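Simulation : Kodgate resserre ses règles, et j'ai assisté à la discussion

Mardi matin, je suis passée chez Kodgate pour la présentation de leur guide de bonnes pratiques sur les essais de robots en simulation. Je m'attendais à une heure de diapos un peu ternes, on en a fait presque 4 (et j'ai raté mon train, merci). C'est Katia Valentini qui menait la séance, avec Themba Cele côté Boltside, au téléphone et très bavard.

Le point de départ est simple : tout le monde publie des taux de réussite, et tout le monde les calcule à sa façon. L'un compte une porte comme ouverte dès que la poignée a bougé, l'autre attend que le robot soit passé. Le nouveau texte demande donc d'écrire le critère avant de lancer les essais, de le dater et de ne plus y toucher. Pour une tâche donnée, il faudra au moins 600 essais, et 900 quand le décor change d'un essai à l'autre – couleurs, matières, objets au sol, tout ce qui peut troubler la perception.
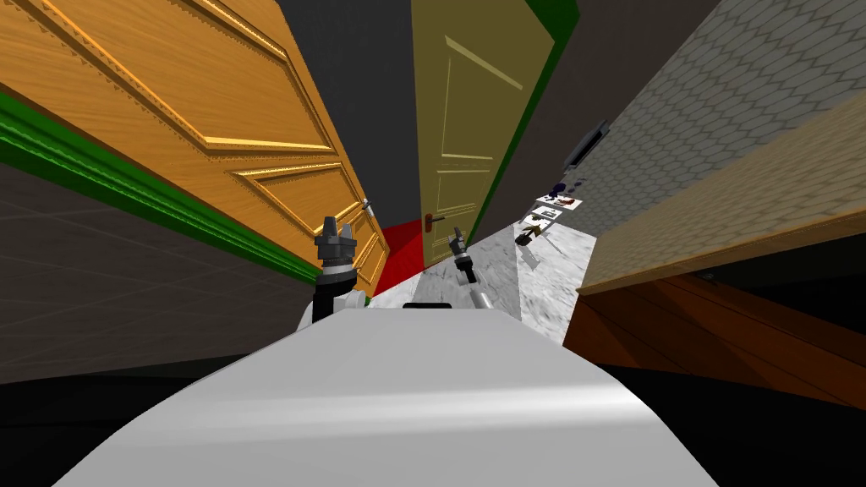 Couloir simulé : les deux pinces du robot devant les portes, des papiers sur le sol en marbre.

Sur les décors, justement, ça a chauffé ! Themba Cele trouve que les couleurs criardes ont du bon, parce qu'elles forcent les modèles à ne pas s'accrocher à une teinte. Katia Valentini veut bien, mais elle exige qu'on garde aussi une série de décors sobres, jamais utilisés pour l'entraînement, et que les deux scores soient donnés séparément. C'est sa version qui est passée. J'avoue que je suis plutôt de son avis, j'ai vu trop de moyennes qui cachaient un des deux chiffres.

L'autre gros morceau concerne les vues rapprochées de la pince. Jusqu'ici, chacun gardait ce qu'il voulait, souvent la vue la plus flatteuse. Désormais, pour chaque essai raté, il faudra archiver la vue d'ensemble et la vue de près, avec les réglages de contact (frottement, raideur, pas de calcul) dans le même dossier. Gerrit Mathebula, qui relit les rapports chez Mtshali, réclamait ça depuis un moment : de loin, une prise paraît souvent bonne, et c'est de près qu'on repère un objet qui traverse un doigt.

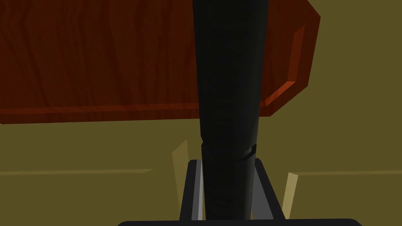
Vue de près en simulation : un objet sombre et allongé entre les éléments de la pince, près d'un plateau à l'aspect bois.

Et les petites équipes, dans tout ça ? La question est venue de la salle, un peu sèche. Stocker toutes ces vues coûte cher, et il n'y a pas partout quelqu'un pour les trier. Réponse : les équipes de moins de 30 personnes pourront ne conserver qu'un échantillon des échecs, à condition qu'il soit tiré au sort et que le tirage soit joint au rapport. Ça me paraît correct, même si j'aurais aimé une taille minimale noir sur blanc.

Le guide reste facultatif, et il ne dit rien du passage au robot réel, renvoyé à un second texte. Boltside l'applique dès le mois de mai, Mtshali le teste d'abord sur une seule tâche. Les remarques écrites sont à envoyer à Katia Valentini avant la prochaine séance, prévue elle aussi chez Kodgate, à 14 heures cette fois.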